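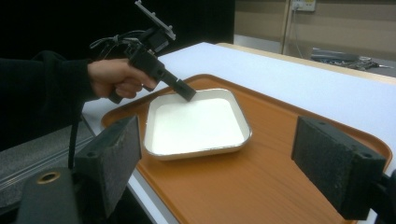
4.2 Permit refusals and the traveling shows

Moving now to the refusals. Dramow and Trirkley both license animal acts at the county level, Sang does it through the fairgrounds office, so the files do not line up neatly. We read all 13 refusals we were given. Mostly camels, parrots, one sea lion. No big cats in this set – the cat acts had stopped applying before our period starts.

Reasons given on paper are short. Often one line. "Winter housing not adequate" is the usual wording in Trirkley, with nothing on what adequate would be. Dramow does better here, the inspector attaches a sheet with pen sizes, flooring, shade, water. Sang attaches nothing. An operator refused in Sang has to ask for the grounds in writing and then wait, and the appeal clock is already running while he waits. That matters for what follows.

Appeals. Four of the refusals went to a hearing. Two were upheld outright, one sent back for a second inspection, one withdrawn by the operator the same morning. In none of the four did the hearing officer look at the welfare question fresh. What got argued was procedure: was the notice served in time, was the right form used, had the inspector seen the animals at the winter quarters or only on the road. The last point came up again and again. A show can winter outside the county that licenses it, and the Trirkley rule says an inspector need not travel more than 50 miles. So the housing that the refusal turns on may never have been seen by the person refusing.

The Nellavska show is the clearest case. Family outfit, camels and a few ponies, refused in Dramow in September after a visit to the tent lot. Inspector's notes on the animals themselves are good (weight, feet, coat all marked satisfactory). Refusal rests on transport hours and on the quarters, which were over the distance limit Dramow had borrowed from its neighbor. Operator appealed, lost on the transport point, and the quarters were never reached. See also Section 2 on how the distance rule was copied from one county to the next with out much debate.

Figure 2. Small square plate on a brown tray, with a hand-held gripper at left.
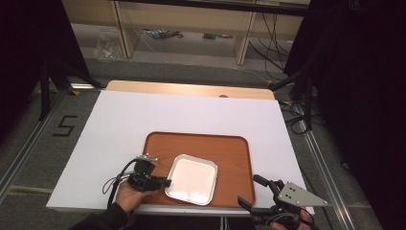 Ita McGrath told us the transport finding would not have survived a proper look at the logs, and that the family had been given one afternoon to produce them. She also said the county had every right to refuse a permit on welfare grounds, she only wanted it to say so and show the evidence. "Put it in the letter," was how she ended it.

We have not seen the logs. The hearing record lists them as recieved but no page of them is copied in the file, so her account cannot be checked from our side.

A few notes on coding. Withdrawn appeals counted as appeals. Ponies given for rides only left out, those run under a separate permit in all three places. Where a letter gave more than one reason we took the first one listed – crude, but the letters give no ranking. Renewals are handled in 4.3 along with the insurance requirement, and the Sang fee change is there too.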